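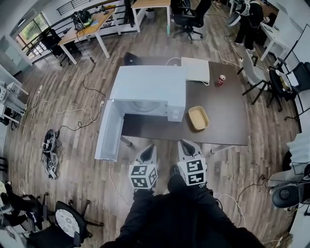 ## Teeküche im zweiten Stock: Mikrowelle, Körbchen, Ordnung

Die Mikrowelle hat einen neuen Platz. Sie steht jetzt auf dem dunklen Tisch, links, und die Tür geht nach links auf. Wer sie ganz öffnet, braucht Platz bis über die vordere Tischkante hinaus. Bitte also keine Stühle davorstellen und die Tür nach dem Herausnehmen wieder schließen.

Fatos Grgić hat zusammengestellt, was im Alltag zu beachten ist:

- Speisen immer abdecken. Deckel liegen in der Schublade unter der Spüle.
- Den Drehteller nach dem Überkochen sofort abwischen. Einmal in der Woche kommt er in die Spülmaschine.
- Kein Metall und keine Alufolie, auch keine Becher mit Goldrand.
- Auf der Mikrowelle nichts abstellen. Die Oberseite bleibt frei, auch für kurze Zeit.
- Kabel nicht einklemmen, wenn auf dem Tisch etwas verschoben wird.

Das hellgelbe Körbchen rechts daneben ist für Kleinteile gedacht: Teebeutel, Zuckertütchen, Rührstäbchen. Es wird montags aufgefüllt. Angebrochene Packungen gehören nicht hinein, ebenso wenig Besteck. Getränkedosen bitte austrinken und in den Pfandbeutel an der Tür werfen. Im September kamen dort 71 Dosen zusammen, das Geld ging in die Kaffeekasse.

Gereinigt wird wie bisher reihum, jeweils zu zweit. Zum Auswischen reicht eine Schüssel Wasser mit einem Schuss Essig, 5 Minuten erhitzen, kurz stehen lassen und mit einem weichen Tuch nachwischen. Scheuermilch bitte nicht verwenden, sie zerkratzt den Innenraum. Die Tischplatte nur nebelfeucht abwischen, auf dunklen Flächen bleiben sonst Ränder zurück. Für den Holzdielenboden gilt dasselbe, Verschüttetes also gleich aufnehmen.

Zur Frage nach einem zweiten Gerät: Kauko Pitkänen hat bei Nadley ein Angebot eingeholt. Entschieden ist noch nichts. Bis dahin bitten wir darum, zwischen zwölf und eins nur eine Portion auf einmal zu erwärmen und das Essen danach gleich herauszunehmen. Wer ausweichen kann, isst vor zwölf oder nach eins.

Der neue Putzplan hängt innen an der Schranktür. Tauschwünsche bitte direkt dort eintragen, Rückfragen an Fatos Grgić.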